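The Case for the Pale Work Table

Most arguments about work tables concern height. Height matters, and it has been covered well elsewhere. Surface color gets less attention, usually one line in a catalog, and it is generally settled by whoever is worried about stains. My position is that a shared table used for sorting, mending, packing or small assembly should be white or close to it, matte, flat and without pattern, and that the stain argument is weak.

The first reason is contrast. Most small things people lose on a table are medium to dark: screws, needles, buttons, staples, rubber washers, pencil leads. On a wood-grain top these items share both tone and scale with the background. The grain consists of short dark lines, and so does a dropped needle. A pale top removes that competition. White thread and clear plastic are the exceptions, and a sheet of dark card kept in a drawer handles both.

The second reason is light. A pale surface returns a good part of what falls on it, so the undersides of objects are lit as well as the tops. Anyone who has tried to read a size stamped on the lower edge of a part will know the difference. The finish has to be matte. A glossy white top reflects the lamp as a hard spot, and people lean around it all day without noticing why their necks hurt.

The third reason is that a pale table makes its own condition known. Grit, glue and graphite show at once. I count this as a benefit. The same dirt is present on a dark speckled table, where it gets transferred to the next piece of cloth or paper laid down. A surface that hides dirt has been designed for the person who cleans it least.

I ran the Collau workroom for long enough to see both kinds in use. We had speckled gray tops first and replaced them in April with plain white ones from Grovura. I kept a log of small parts reported missing at the table and not found by the end of the session. Over 261 sessions on the gray tops there were 59 such entries. I don't have a matching run on the white ones yet, so I won't quote a rate, but the log has become a short document.

Color does not do the work alone. The table must also be kept clear between jobs, and a pale top helps with that too, in a modest way. One leftover item on a patterned surface reads as part of the pattern. On a plain surface it reads as something to put away.
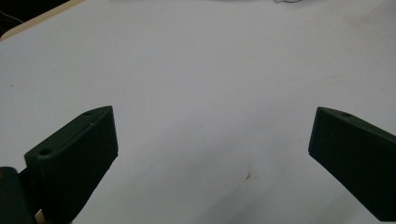
Kipchumba Makori disagrees, and wrote to say that a white top under strong overhead light tired his eyes within an hour, and that he had gone back to a mid-gray mat for anything longer than a quick repair. He added that photographers and retouchers have preferred neutral gray for decades and that I ought to explain why they are wrong.

They are not wrong. They are judging color and tone over long periods, and a neutral mid-tone serves that purpose. The glare complaint is also fair, though I would look at the lamp before the table. Strong light on a white top should be dimmed or moved to the side. If neither is possible, an off-white a step or two down is a reasonable compromise, and it keeps nearly all of the contrast against dark parts. A mat is fine as well, provided it lies flat and reaches the edges. A small mat in the middle of a large table creates a border, and things collect along it.

On stains: ink and solvent dye will mark a pale top, and some marks will stay. We covered the ink station at Collau with a replaceable sheet and left the others bare. After a season the bare tops had a few faint rings and one blue line. None of these interfered with the work. A table is a tool, and I would accept a marked one that shows me the needle over a handsome one that doesn't.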